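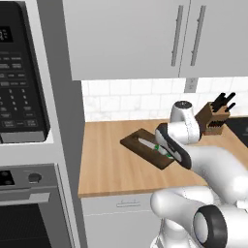
Booker Ambrose has read the draft code of practice for home kitchen robots three times, and he still has not found the part that would have stopped any accident he knows of.

"It's a tidy document," he says. "It has 74 clauses and a glossary. I like a glossary. I'd like it more if somebody had put 'safe' in it."

Ambrose spent most of his working life inspecting machine guards in food plants, and he now reviews safety paperwork for small companies that would sooner not hire him full time. One of them, Fosten, makes software for robot arms that are meant to work at a household counter. Fosten is a signatory to the draft, which is run by an industry group called Wevon and is open for comment until September. He agreed to talk on the condition that we also talk to someone who believes in it.

That person is Mamta Prajapati, who edited the section on sharp tools. She joined us by phone and was a good sport about most of what followed.

The sharp tools section is where the two of them part ways. As written, it lets a company claim that its robot handles a kitchen knife "in line with good practice" if the robot has passed a set number of trials in simulation. A simulated kitchen has to meet a list of conditions: a counter at normal height, cabinets overhead, a board, a knife, a place to put the knife away. The robot has to pick up the knife by the handle and finish without the blade leaving a marked zone. The number of trials is 2,354.

"Ask her where that comes from," Ambrose says.

Prajapati laughs. "It came out of a calculation about confidence levels, and then there was a negotiation. I won't pretend it's holy. But before this, each firm picked its own number, and one firm's number was 15."

He grants her that. He is less willing to grant that a bigger number of pretend knives adds up to a real one. His complaint is plain enough: a simulated handle is never greasy unless someone remembers to make it greasy. A simulated board doesn't slide on a wet counter unless someone writes the slide. "You get back the trouble you thought of," he says. "In thirty years of going through injury reports I hardly ever met trouble that somebody had thought of."

Prajapati's answer is that the rule was never meant to be the last word. Simulation is the first gate, she says, and it is a gate where bad grips can show up without anybody near the blade. "I would much rather see a robot drop a knife on a computer 257 times than once in a room with a person in it. I don't see how that's a controversial view."

"It isn't," says Ambrose. "So where's the second gate?"

The second gate is clause 31, and it is two sentences long. It says that physical testing "should follow where appropriate." Prajapati says an earlier version was longer and had the word "shall" in it. Asked who wanted the change, she says the minutes are available to members. Ambrose is not a member. Membership has a fee.

He has other gripes, some of them small. The draft lets the maker choose where the knife starts out, so a company can test with the knife flat on a board and the handle facing the arm and never once pull a blade out of a block. It says nothing about who may stand at the counter. It treats the emergency stop as the maker's business, and he would like to know where the button is supposed to go in a kitchen that already has a stove and a microwave and a child in it. It also allows colored markings on a tool to help the robot find its grip, with no word on whether the knife sold to the customer needs the same markings.

On that last one Prajapati is quiet for a moment. "That's a fair comment," she says. "Has he sent it in?"

He has, twice. The comment form has a limit on length, and he says the first attempt lost its second half.

She defends the starting position rule, though with less energy. Smaller companies such as Vovlow and Sithole, she says, would have walked away from a longer test list, and a code that only the largest firms sign does not protect many people. Ambrose has heard this argument in every industry he has inspected. He doesn't think it is dishonest. He thinks it tends to be made by the people who hold the pen, and that the longer list never does come back later, whatever is promised.

Would he tell Fosten not to sign? The company already has, he points out, and he thinks it does better work than the draft asks for. That bothers him, too. "They run physical tests with dull blades, then sharp ones, with a fence up. It costs them months. Under this code, they get the same line on the box as a firm that never bought a knife."

Prajapati says there is talk of a two-level label. Ambrose says he will read it when there is a draft, and asks her to please send him the whole thing this time, with the minutes.

She says she will see what she can do about the minutes.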